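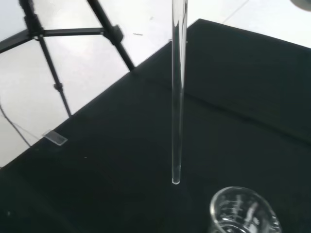 Pravovton, 24/12/2018

We at Festotar have spent a good long while on Mido, our lab helper kit for handling glass tubes and beakers, and now we would dearly love to hear from the folks who might use it – teachers, lab techs, patient tinkerers of any sort. We are looking for 51 people to try the kit in February and tell us, kindly or bluntly, how it went. You don't need to know any programming, and lunch is on us both days. Write to Mitiku Abdella with a few lines about the glassware you handle most.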